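Lozano rope ball final moves to Sunday after field floods

LOZANO — The final of the spring rope ball series will be played on Sunday, a day later than planned, after heavy rain left standing water on the lower field at Tarkell Park.

Skarketti and Fullano will meet at 2 p.m. on the upper field, which is shorter and has a slight slope toward the creek. League secretary Nasrin Kiani said the goal ropes and corner posts would be moved across on Saturday evening. Tickets already bought remain valid.

Rope ball has been played in the district for more than 200 years, at first between farmhands from either side of the river. Teams carry or throw a leather ball and score by getting it over a rope strung between two posts. Kicking the ball was banned early on and is still a foul.

Skarketti reached the final with a 6-2 win over Tarkell last weekend. Oğuzhan Soylu scored twice before the break, and Hiyori Hamada added another from a long throw that the Tarkell keeper got a hand to but could not hold. Tarkell had most of the ball in the second half and pulled back both of its goals late on.

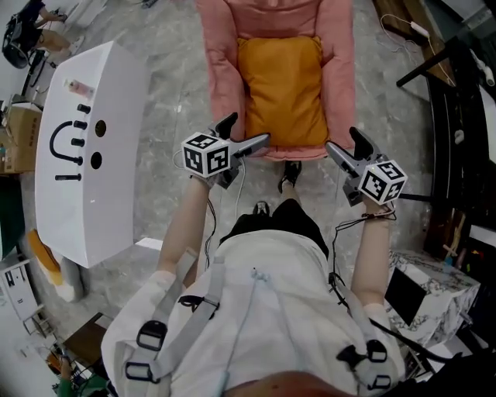
Fullano had a closer game, going through on the last throw against the Lozano town side. Captain Soudabeh Golestani said the shorter field would suit her team.

"We don't have the runners they have," she said. "We like it tight, with everybody around the ball. The slope I could do without."

Skarketti coach Amirhossein Babaei said he had no complaint about the change and had walked the upper field on Thursday morning. He expects to name the same side, although Soylu missed training with a sore ankle and will be checked before the game.

The two teams met once in the regular series, in April, when Fullano won at home. Skarketti has not lost since.

The league has also confirmed a rule change for the final. A player who drops the ball behind the rope will no longer have to leave the field for the next throw. The old rule — in place since the series was set up in its present form — drew objections from several clubs this season.

Parking at the lower gate will be closed. Spectators should use the entrance by the old mill, which opens at noon.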